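Sidewalk seating outside a café: who approves the extension for September?

Posted in Town Centre and Business District

Our café, Tornoletti, trades from the corner of Kennedy Street within the improvement district boundary. The present permit allows tables on the pavement until the end of August. We should like to continue through September and to add three tables on the side street, in front of the neighbouring shop at number 71, whose owner has agreed in writing.

The district office has referred us to the town clerk, and the clerk's counter has referred us back to the district. Could members who have made a similar application please advise which body gives the approval, and whether the annual assessment paid to the district is affected by the additional space?

Neltora

The approval is given by the town. The improvement district may write in support of an application, but it does not own the pavement and cannot grant permission to occupy it. You will need to submit the outdoor seating form to the clerk, together with a plan showing the kerb, the doorways, any lamp posts or planters, and the width left clear for pedestrians. A hand-drawn plan is accepted provided that the measurements are marked on it.

As the additional tables would stand in front of another property, please attach the owner's letter and ask your insurer to amend the certificate so that it names both addresses. Applications are often returned for want of the second address.

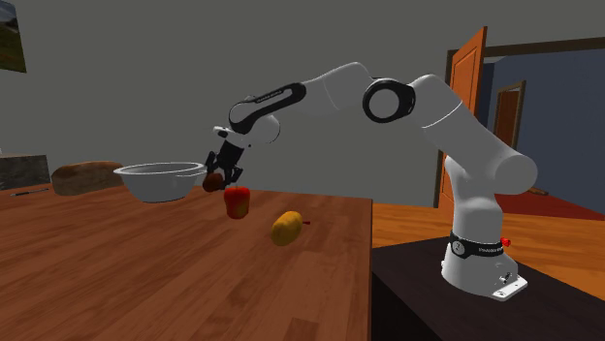

Florence Lachance

August 15, 2020

I would add the following to the reply already given. The assessment is calculated on the property and is collected with the property tax. Outdoor seating does not alter it. Should your landlord pass the assessment on to you under the lease, the sum will remain as it is.

The extension and the additional tables should be requested on separate forms. Ours were combined last year, and the whole application was held for 17 days while the side street was inspected. The extension alone would have been dealt with at the counter.

It is also advisable to request a letter of support from the district before you file. The office will ask for a copy of the plan and the proposed closing hour.

Plokard

We paid 62 dollars for ours but that was for a bench. Try ringing the clerk early in the morning, the line is busy after that.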